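**Sunday, late**

The new planner runs! I have to get this down before I sleep because by tomorrow I'll have forgotten which of the six things I changed was the one that mattered.

So. For weeks Horon has been doing that maddening thing where it computes a perfectly fine path, starts along it, gets a fresh depth update, throws the whole path away and starts thinking again from nothing. You'd see the arm stop dead halfway, sulk, and set off in a new direction. I'd been blaming the perception node, and I wrote some fairly rude comments in the code to that effect (must delete those before anyone at Baudry pulls the branch). The perception node was innocent. The planner was comparing each new map with the old one cell by cell, and any difference at all counted as a changed world. A bit of sensor noise on one shiny surface and off we went again.

Now it only asks whether the change touches the swept volume of the path it's already on. If it doesn't, carry on. If it does, keep the good part of the path and repair the rest. I wrote the repair step on the train with a pencil and it worked on the second try, which never happens to me. 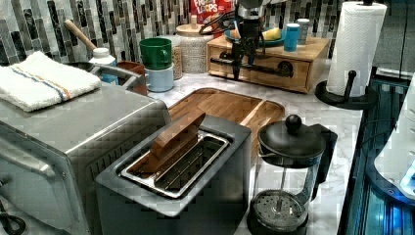
Replanning used to cost 1,363 milliseconds on a bad cycle, and tonight the worst I saw in the log was 300. I ran it again and again just to watch the number scroll past. The kitchen counter is such a good test for this, far better than the bare table I used all through February, because everything on it is a different kind of trouble. The French press is glass with a thin rod down the middle, so the depth map sees the rod and the black lid and makes up its own mind about the rest. The steel on the toaster oven is where most of my noise comes from. And then there's the wooden paddle leaning out of the toaster slot, a thin thing at an angle, exactly what a coarse voxel grid likes to swallow whole. I dropped the cell size to 11 mm near the gripper and left it coarse everywhere else, and the paddle came through in the map as a proper slanted plank. I cheered out loud.

Things still wrong, so I don't get carried away:

- The mugs, one stacked on the other, get merged into a single column. Fine for avoiding them, useless the minute I want to pick up the top one. Casix has a segmentation step that might split them. Try it.
- Joint limits are still checked after smoothing. Should be before. I know this. I've known it for a month.
- The replay tool eats memory after 400 cycles and then dies without a word. Probably me holding on to old point clouds.

I also renamed the config files so they match what's in the Asska docs, and broke the launch script for half an hour doing it. Fixed now. There was a stray underscore.

What I really want to try next is letting the planner keep two candidate paths warm at once and swap between them when one gets blocked. It might be a waste of compute, or it might be lovely. I've sketched the data structure on the back page of this notebook, with arrows going everywhere, and I can't quite read one of them already.

Bed. Commit first, then bed.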